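Irnby Releases Version 14 of Wultovo Graphing Software for Secondary Mathematics

ISTMONT, 9/13/19 – Irnby today released version 14 of Wultovo, its graphing software for algebra and trigonometry courses. The release adds parameter controls for all six trigonometric functions and changes how the program draws curves near vertical asymptotes.

Earlier versions plotted each function at evenly spaced points and joined the points with line segments. For tangent and secant this could produce a near-vertical stroke across an asymptote, which students often read as part of the graph. Version 14 locates the undefined values first, divides the domain at those values, and plots each branch separately. Up to 500 points are computed per branch – the limit can be lowered on older computers.

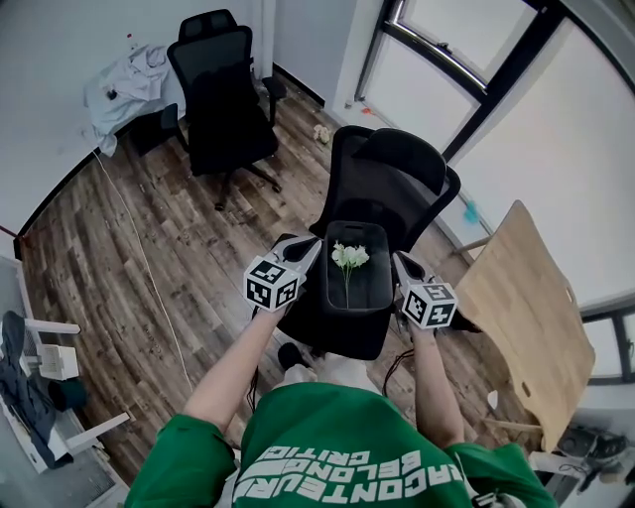 Two hand-held grippers with marker cubes, held over a wooden floor.

Amplitude, period, phase shift and vertical shift can each be set by slider or by typed value. Typed values may include fractions and multiples of pi, and axis labels follow the form in which the value was entered. A reference curve with all parameters at their base values can be displayed behind the current graph in a lighter line.

The activity library now contains 559 worksheets, of which 19 are new in this release. The new worksheets cover reciprocal functions, inverse functions and restricted domains. Each is supplied as an editable file with an answer key.

Files saved in version 13 open without conversion. Files saved in version 14 can be exported to the older format, but reference curves are dropped on export.

Wultovo 14 is available now to schools with a current site license. New licenses are sold through Bakke, the distributor for all classroom editions. The next maintenance update is scheduled for March.

About Irnby
Irnby develops mathematics software for middle and high schools. Its main office is in Istmont.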